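Subject: Re: [helville-streets] Tedesco Road crossing, update

Tiago Seixas wrote:
> Does anyone know if the county ever answered us about the
> speed limit by the school? I counted 23 cars running the
> flashing light before 8 a.m.

They did, and it's good news! The limit drops to 35 from the Findura lot all the way to the bridge, starting in November. We turned in 486 signatures, more than I ever hoped for — thank you all.

What's left, in order:

1. Send me your crash and near-miss notes for Tedesco Road. Time of day helps a lot, and so does which way the car was going.
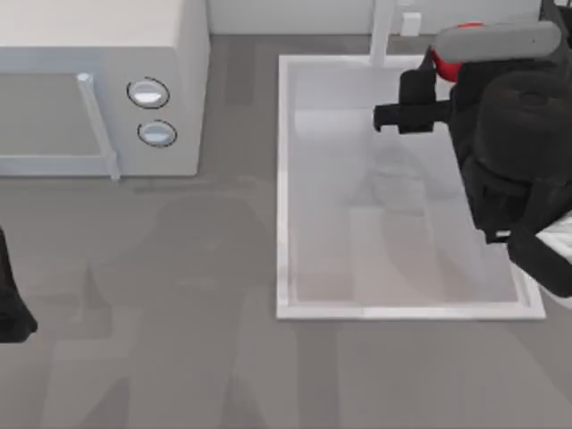

2. Come to the walk-through at 7 p.m. We meet outside Trotari and go up the east side. Bring a flashlight, the shoulder is dark past the culvert.

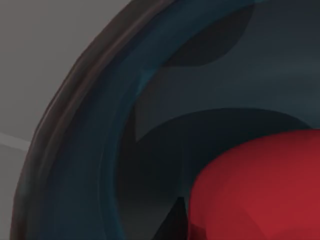 3. Tiago, could you do your count again once the new signs are up? Same corner, same hour — I'd love to put the two side by side for the county engineer.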